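This website uses cookies to remember your preferences. By continuing to browse you accept our use of cookies. Accept | Settings

Working Safely Around Two-Arm Robots at the Household Bench
Purico Home and Workshop Guidance, revised March 2018

These tips apply to any room where a two-arm robot handles ordinary household goods at table height: sorting, bagging, unpacking, wiping down. They are written for the person in charge of the bench and should be read together with the manual supplied with the machine. Where the manual is stricter, follow the manual.

Before the arms are switched on

Clear the table of everything the task does not require. Items that must stay should stand along the far edge, away from the usual path of the grippers. Drinks are to be closed with a screw-on lid. Open cups and mugs are not permitted on the bench while the arms have power.

Keep glass, knives and aerosol cans off the table altogether. A plastic bowl or tissue box that is knocked over is a small matter.

Mark the reach of both arms on the floor with tape and add a margin of 15 inches. Chairs stay outside the tape. Children and pets stay outside the room.

Check that the emergency stop can be pressed from where the operator will be standing. Press it once at the start of each session and confirm that both arms hold. A stop button that has not been tested that day is to be treated as out of order.

Cables

Cables that run along the outside of an arm need enough slack for the full turn of every joint, but no loop should be able to catch on the table edge or on the other arm. Move each arm slowly through its range by the method given in the manual and watch the loops as you go. Replace any cable with a cut or flattened jacket. Household tape is not a repair.

Route floor cables behind the base. If one must cross a walkway, cover it with a ramp made for the purpose.

Handling bags and soft packaging

Soft plastic is harder for a machine to handle than a box or a jar. It slips, folds over itself and hides what is inside. The following practice is recommended for clear bags held between two grippers.

Use clear bags only, so that the contents can be checked from the operator's position. Keep the load light. In our own kitchen trials at the Cosley site, the limit was set at 12 ounces per bag, and we have seen no need to raise it.

Set the grip force at the lowest value that holds the bag through a full lift. The two arms should be taught to stop when the bag is lightly stretched and to go no further. Cord, string and ribbon should be wound and tied before bagging where possible; a tangle inside a bag can draw tight around a finger of the gripper if the plastic splits.

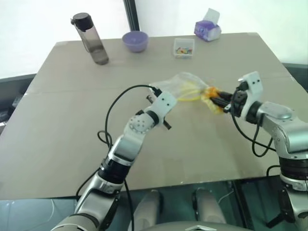
Kwok wrote to us that the grip setting matters less than the bag itself, and that thin produce bags tore at every setting on a shared bench until they were banned in favor of freezer bags. We accept the point about thin bags and have added it to the checklist. The advice on grip force stands, as a heavier bag may still stretch and let go without warning.

Never reach in to free a bag that has caught. Press the stop, wait until both arms are still, and then release the grippers by the method in the manual. Support the bag from underneath with one hand while the fingers open.

Floor and lighting

Sweep up small parts at once. Beads, candies and toy pieces should be kept in a lidded box when they are not in use.

Strong light from a window behind the table can trouble cameras as well as people. Fit a plain blind and set it at the same height for every session. Shiny plastic throws highlights, and a setup taught in August may behave differently in winter light.

Short checklist

- Stop button tested today
- Floor tape in place, margin clear
- Cable jackets sound, loops free
- Liquids closed, glass removed
- Bags clear, light and not of the thin produce type
- Operator standing, hair and sleeves tied back
- Break taken after 20 minutes of close watching

Record keeping

Write down every stop, including those that seem trivial. A line with the time, the task and the object held is sufficient. The Vondent bench log has a column for each and may be copied freely for home use. Keep completed sheets for at least one year and review them before changing any speed or force setting.

22 comments | Share this page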